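In praise of the one big basket

My sister-in-law Itzel Becerra sorts her kids' toys into 13 labelled tubs, and I love her dearly, and I think she's wrong.

I tried it her way for a whole summer. I bought the tubs, I wrote the labels in my best printing, and every evening I sat on the rug deciding whether a fuzzy ball with eyes was a ball or an animal. By March the tubs were full of the wrong things and I was cross with two small people who had done nothing worse than play.

So we went back to a wire basket, a wide shallow one you can see into from the side. Everything goes in. Pack-up takes as long as one song, and even the four-year-old can manage it, usually with some singing of her own. Yes, a bit of rubbish gets in with the treasure, and yes, the baby's cloths end up in there too. I fish those out on Sundays, when I remember.

What I like best is what a muddle does for a game. A tub of blocks gives you a tower, and good on it. A basket where the blocks are wedged in beside a puffer ball and half a tea set gives you a zoo with a restaurant - or whatever it was last Tuesday that needed all my tea towels.

Itzel says I'll change my mind when somebody wants one particular piece and wants it now. She may have a point there. We do a fair bit of rummaging at our place, and I've come to enjoy it. 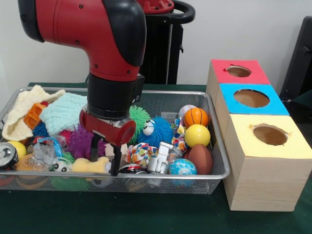
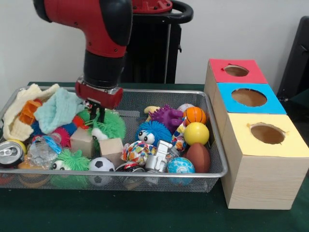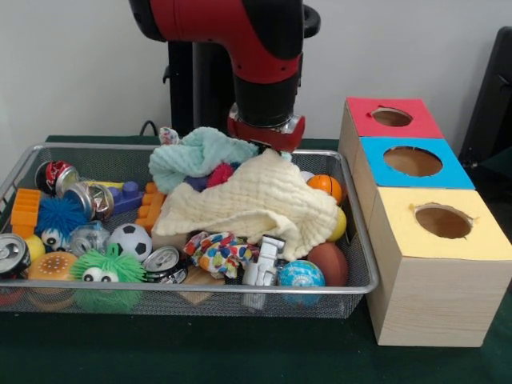
Toys, cloths and drink cans, all in together in the wire mesh.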